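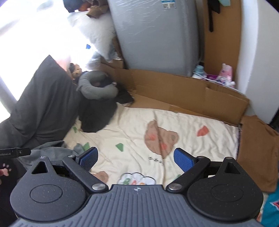
Most advice on wood fences concerns the boards. Cedar or pine, stained or left gray, shadowbox or solid. The boards are what the buyer looks at, and they are the cheapest part of the fence to replace. My argument is that the money and the attention should go into the posts, and that the common practice of setting a wood post in a collar of concrete should be dropped for most home fences.

A fence post fails at the ground line. The wood a foot down has too little air for decay fungi to do much, and the wood a foot up dries out between rains. The few inches at grade stay damp and have plenty of air. Concrete makes this worse in two ways. The post shrinks after setting and leaves a gap, which fills with water. The concrete then holds that water against the wood, and if the installer has finished the top flat or slightly dished, as most do, each rain adds more.

I kept records on a boundary fence at Larholm, put up by two crews over the same November. It had 358 posts, all treated pine from one supplier. The first crew set theirs in concrete. The second, under Stellan Tangen, used tamped crushed stone with the fines left in. When we dug out and checked the line for resale, 29 posts had gone soft at grade, and 25 of those were in concrete. The two runs were of nearly equal length. It is one site with clay soil, and I would not stretch the result to sand.

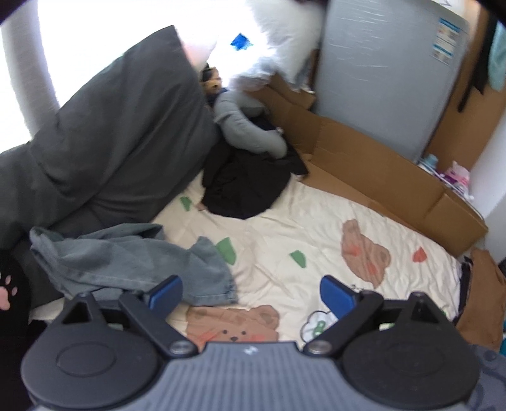
The usual objection is stiffness. A post in stone is said to lean under wind load, particularly behind a solid panel. A six-foot solid panel does put a large load on its posts, and a shallow hole filled with loose gravel will not hold it. The fault there is in the depth and the tamping. Stone should go in at four inches per lift, each lift tamped until the bar rings, and the hole should reach a third of the total post length. Njål Bråten, who installs for Nallier, disagrees with me on gates and corners. He wants concrete at both. I accept it for gate posts, where the load is constant and off center, provided the concrete is crowned above grade and the bottom of the hole is left open to drain.

The second objection is labor, and it is a fair one. Tamping is slow. Two workers with a mixer will set far more posts in a day than two with bars. On the last job I priced, the difference came to $818, on a run long enough that the owner noticed. He chose concrete and spent the savings on better boards.

That choice is rational if he plans to sell in a few years. For anyone staying, the later cost has to be counted. Replacing a post set in stone means pulling it and reusing the hole. Replacing one set in concrete means breaking out or lifting a heavy plug beside a standing panel, often with a planting bed on one side.

Installers could help by quoting both methods on one sheet, with the post depth written down. Few quotes I have read give the depth at all. A buyer who gets a quote without it should ask before signing, and should be on site with a tape when the holes are dug.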